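Chores Day at the Trerkmont Robotics Open House

Posted 2021-11-11

I've been promising my sister for years that I would not buy a dishwasher until a robot could load it for me, so when the Trerkmont place announced an open house I signed up the same night. It's a two-hour drive and the last stretch is all road work, so leave early if you go to the next one in May. Parking is behind the building, not in front, whatever the sign tells you.

They'd split the visit in two. First the shop floor, then upstairs to the kitchens, and I'll admit I was only there for the kitchens. But the shop floor was great! There's a packing cell run by a company called Podent, and all it does is take small boxes off a belt and put them in bigger boxes. The screen over the cell said 993 boxes since the morning shift started. I stood there long enough to miss the coffee and donuts. It never seemed to get bored (I did, eventually), and the only hiccup I saw was a box that came down the belt on its side. The arm stopped, a light went yellow, and a woman in a green vest walked over, flipped it and walked away again. She does that for 4 cells at once.

Next to it was the Flerance sweeper, which is basically a very serious floor cleaner the size of a shopping cart. Fine on open concrete. Somebody had left a loop of strapping on the floor and it went around it in a huge, offended circle, so that patch didn't get swept. My vacuum at home at least tries to eat the cords.

Then the kitchens, finally. I'd pictured something gleaming and it was more like the break room at my old job, which I liked a lot better. The jobs on the list that afternoon were wiping a counter, putting away cups, folding a dish towel and getting a drip coffee maker ready. The towel took nearly 40 minutes, counting the do-overs, and I've seen neater folds on my kids' beds. The wiping was good, though! Slow, but it got the corners.

The coffee job was the one I kept going back to. You don't think of it as hard when you do it half asleep, but there's a lot of fiddly stuff in there: paper filters that stick together, a basket that has to sit just right, and the grounds, which want to be everywhere except in the filter. Getting a big stiff gripper in close to that thin pleated paper looks a bit like threading a needle in ski gloves.

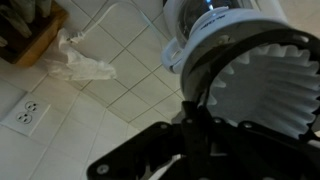 De Luca, at the next table over during the wrap-up, was not having any of it and said a machine that needs a tidy kitchen and a person standing by is one more thing to look after, and that he'd take a decent timer switch over an arm any day. I get that. We went back and forth until they started stacking chairs. My side of it was that the packing cell must have looked just as silly once, and now one person minds a whole row of them.

So, can they do chores yet? On the shop floor, yes, if it's the same chore all day long. At home I'd say wiping, maybe, and I'd keep the towels for myself. The handout listed 258 household tasks they want to try, and ironing is on there, so I'm going back in May. Bring a sweater, the upstairs is freezing.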